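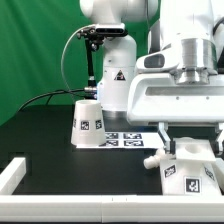

Lacey Tunstall wrote to me before the programme was printed that a method which needs tags on every object is a method for the laboratory only, and she asked if I would please say so at the start. I say so at the start. We use the tags to check other methods, and for this use they are still very good.

March
Notes by Colin Kettle
Filed under: Talks, Robotics, Measurement

Opening, keep it short. Thank Mandelier for the room. The project is called Femuren and the part I speak about today is the object pose, meaning where the thing is and how it is turned.

Explain the problem slowly. A robot arm knows its own joints quite well. It doesn't know the block or the cup. If we want to say that a vision model is wrong by so many millimetres, we need a second answer that we trust more than the model. For us this second answer comes from the printed tags on the objects, together with the printed sheet on the table.

Say why there are two kinds. The sheet gives the table frame. The tags on the cup and on the block give the object frame. Each object has tags facing different ways, so that when it turns, another tag can take over. On the cup this is easy to understand. On the block it is more difficult, as the fingers of the gripper come down around it and the angles are less kind.

Now the point which people usually miss. The cup may stand partly on the sheet, and then it hides a part of the left column. In our first version we threw away every such recording. Of 100 recordings we lost 44 in this way, and these were the interesting ones, with objects close together.

Ulideck is our correction for this. It remembers the sheet from the last moment when all its tags were readable, and it keeps this pose as long as the remaining tags agree with it. If the disagreement is over 3 mm, the recording is marked and a person looks at it. (Speak the number clearly, last time the back rows heard thirty.)
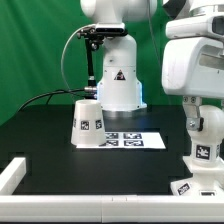
What happens if somebody moves the sheet during a recording?
The remaining tags stop agreeing with the remembered pose, the recording is marked, and we don't use it for the comparison.

Pause, drink water, then the result. With the correction we keep all but 20 of the 100 recordings. The error of the vision model becomes larger on this set – I must say this without shame. The old number looked better as we had removed the hard cases ourselves.

Mention Warraich, where the second group repeats the work with different lamps. Their numbers are not ready and I should not guess them, also if asked.

Limits: curved surfaces. A tag on a cup is bent a little, and the corners are then not exactly where the software expects them. We correct for the radius of the cup, but a cone is not a cylinder and I am not fully satisfied with this step. Show the formula only if there is time.

Last slide is the address for the tag files. Leave it on during the questions.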